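Articulation state estimation

Articulation state estimation is the part of a robot's software that decides how far a jointed object, such as a drawer, a door or a lid, has moved from its closed position. It stands between perception and planning. The perception module gives points or pixels, and the planner needs one number for each joint. For a drawer this number is a length, and for a door it is an angle.

Overview

A drawer is a prismatic joint: it has one axis and one limit at each end. In the Ronunora software package the joint is described by a short model file with the axis, the limits and the place of the handle. The estimator compares the camera view with this model and returns a value together with a confidence. When the confidence stays low for 3 views in sequence, the planner is asked to wait and the controller keeps its last command.

Estimation can be done from the handle alone, from the edges of the front panel, or from both. A handle darker than its panel is easy to segment, but it gives little information about depth when the camera looks at it from the front. The edges of the panel are better for depth, because the panel looks larger as it comes toward the camera. White furniture on a white table is considered a difficult case for edges.

Closed and partly open states

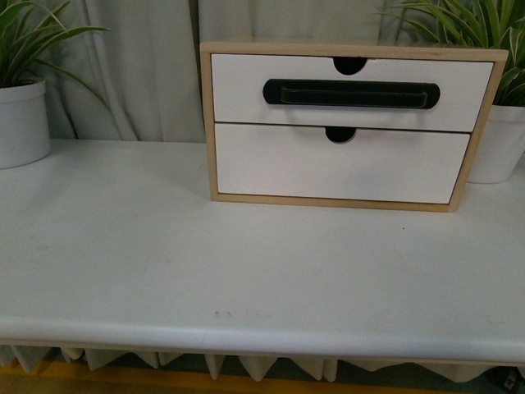
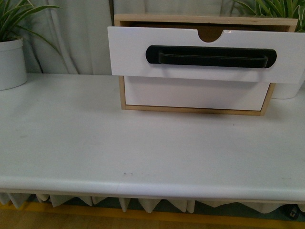
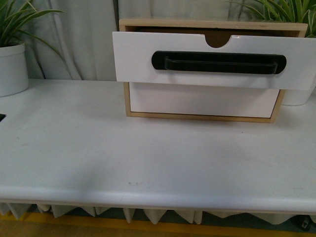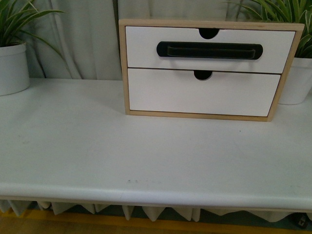 Two-drawer unit with a black handle on the upper drawer. The upper drawer is partly open in the second and third views and closed in the first and fourth.

Setsuko Sugawara objected on the discussion page that a single number is not enough for cheap furniture. A drawer without metal rails can turn a little in its frame, she wrote, and then the left side and the right side have different values. She proposed to keep the length as the main value and to add a small yaw angle, which the planner may ignore if it wants. Her proposal was accepted in the model format in September, but the older estimator fills the angle always with zero.

Use in planning

The planner uses the state in two ways. Before the motion, it selects the task: a drawer that is already open past the threshold does not need to be pulled. During the motion, it corrects the path of the hand along the axis. In Tiltier, a tool for writing task sequences, the threshold is set for each joint separately, and the default is 59 percent of the full travel.

A known problem is the false closed state. The estimator reports zero when the drawer is open by a few millimeters, and the check at the end of the task passes. Mariann Vörös described a correction where the closed pose is measured again at the beginning of each session. This removes the error that comes from moving the furniture on the table, but not the error that comes from the calibration of the camera.

Evaluation

The Drarnia test set contains over 115 sequences with drawers and doors. Results are given as the mean error in millimeters for drawers and in degrees for doors, and the two should not be averaged together. Kimie Yagi's notes on the test set recommend to report also the sequences where the object does not move.

See also
Kinematic model
Handle detection
Impedance control
Task sequencing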